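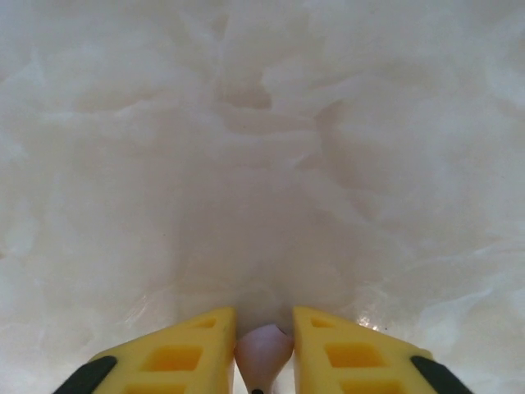

Two-arm handover demos: keep the fumbled ones or bin them?
Posted in: Data collection and teleop

petro_p
9th December

Right, quick one before I go home. We've been recording handovers on the Altach cell, left arm picks up the pink piece, passes it to the right, right arm puts it down. Got 200 episodes. Trained on them over the weekend with Kivora at default settings and the policy is ok-ish on the pick and hopeless on the pass. Gets the piece up, then sort of hovers. Fingers opening and closing a tiny bit like it can't make its mind up.

My question is whether to chuck the messy episodes. By messy I mean the operator has a go, misses, backs off, has another go. Bernadette wants them in, I want them out. We have been going round in circles on this since lunch.

anjana_thambiah
How messy. Miss-and-recover is gold, miss-and-flail is rubbish. Different things and people lump them together.

petro_p
Mostly miss and recover. A few flails, one where I sneezed

donal_od
Bin them. I know it's not fashionable. With a set that small every odd movement counts for a lot, and hovering is exactly what you get when half your operators pause before the pass and half don't. Seen it loads. Clean first, add recoveries later once the basic motion is solid.

blindgren
I'm the Bernadette in question. Disagree with Donal, sorry. The hover has nothing to do with the misses, I watched the lot back. It's the pausing. Petro stops dead before every pass to check his alignment. I don't. So the model has learned that near the handover point you might stand still for a bit, or you might go, and standing still is an easy place to get stuck in.

petro_p
I do not stop dead

blindgren
You stop dead, Petro.

shafiq_a
can you post a picture of the cell? hard to say anything about handover without knowing where the arms meet

petro_p
Sure. 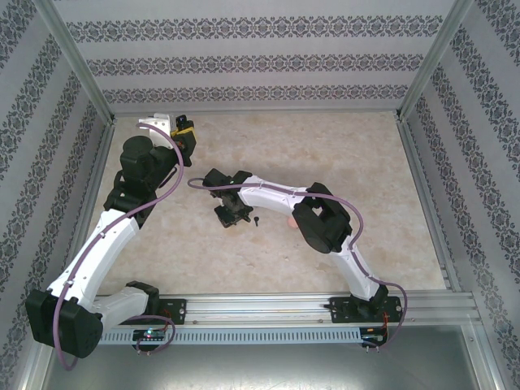 Both arms on the front rail, right one down near the table.

Handover is meant to happen in the middle, above the table. In practice it wanders. I tend to go a bit left, Bernadette a bit right. The piece starts wherever we drop it.

shafiq_a
ok thanks. so first thing, "wherever we drop it" isnt random. people drop things in the same handful of spots without noticing. we plotted ours in April and it was basically a banana shape in front of the operator's good hand. policy was great inside the banana

Make a list of start positions before the session, shuffle it, stick to it. dull but works

donal_od
Agree with that. And fix the handover point while you're at it. Tape a mark somewhere both operators can see from where they sit and pass above it every time.

anjana_thambiah
No no, don't fix the handover point! Then it only learns the one pass and the first time the pick goes in a bit skewed, it's stuffed. Let it wander, just make sure it wanders for both operators.

donal_od
He has 200 episodes Anjana. You had a whole team at it.

anjana_thambiah
Which is why I know. We fixed ours on Gristitz and regretted it, had to record over the top of it for weeks.

donal_od
Fair enough, but was that the fixed point or the wrist views? I remember you changing both in the same week.

anjana_thambiah
Hm. Both. Ok, weaker evidence than I made it sound. Still wouldn't fix it.

blindgren
On wrist views, that's the other thing we argue about. Petro thinks the left wrist camera is no use once the piece is gripped, because it sits low in the view and doesn't move relative to the fingers. I think that's the view that matters most for the pass. You see the other gripper coming, you see whether it's open and how far off the line it is.

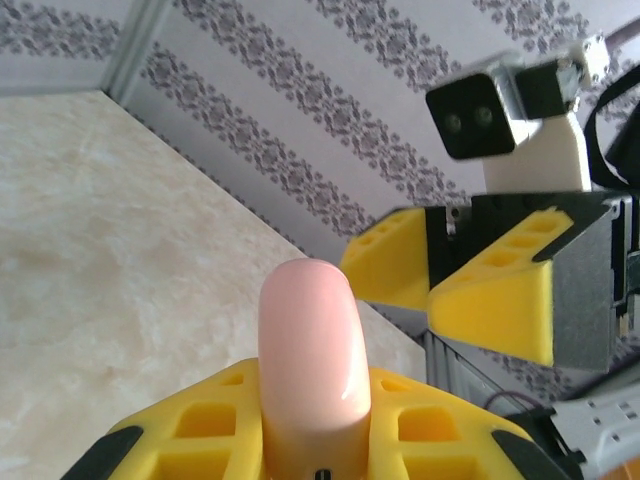
So if you drop that stream to save on training time, which was the plan, you're left with the fixed view for the trickiest moment in the task, and from there one arm can easily get in the way of the other. I'd sooner drop resolution and keep every view.

petro_p
The plan was to TRY dropping it. Try.

shafiq_a
keep it. dropping resolution is fine ime, we went down a fair way before grasping got worse. check what your crop does first though, if the fingers are right at the bottom and you centre-crop you lose the fingertips and then the gripper view is just table

petro_p
Oh. We do centre-crop.

shafiq_a
there you go then, maybe

donal_od
Ha. Check that before you bin anything, I take back the order I said, crop first. Still bin the messy ones after.

petro_p
Ok looked at it. After the crop you get the top of the piece and most of the fingers are gone. Not great. Whatever it's basing the open/close on, it isn't the finger view. Switching to a plain resize, squashed but all there.

anjana_thambiah
Squashed is fine as long as you squash it the same way when you run it. Check that too. Ask me how I know.

blindgren
Also can we agree on labels before recording again. What I've proposed to Petro, written out so he can't say I didnt:

clean = one attempt, no stops
recover = miss, then gets it, keep
flail = more than 3 attempts or something got knocked, keep the file but leave out of training

Nothing deleted. Then we can train with and without recover and stop arguing.

donal_od
Sensible. I'd add operator name as a field. If the hover is Petro you'll see it straight away by training on one of you at a time.

petro_p
Charming

shafiq_a
operator field yes. also start position off the list so you can check coverage after. we didnt log ours and had to work it out from the video, horrible job

petro_p
Right so: resize not crop, retrain on the same episodes before recording anything. Then shuffled start list, labels as per Bernadette, operator field. Pass point left loose but we both try to use the whole middle. Another 200 if the retrain doesn't sort it. And I'll attempt to not pause.

anjana_thambiah
If you need to line up, line up while moving. Slow is ok, stopped isn't. Slow still has a direction in it.

donal_od
Depends on your action rate, at high rates slow looks the same as stopped. What are you recording at?

petro_p
Whatever Kivora does out of the box, will look tomorrow when I'm in. Retrain is running now, will post how the pass looks

blindgren
He's left the start list for me to type up, just so everyone knows.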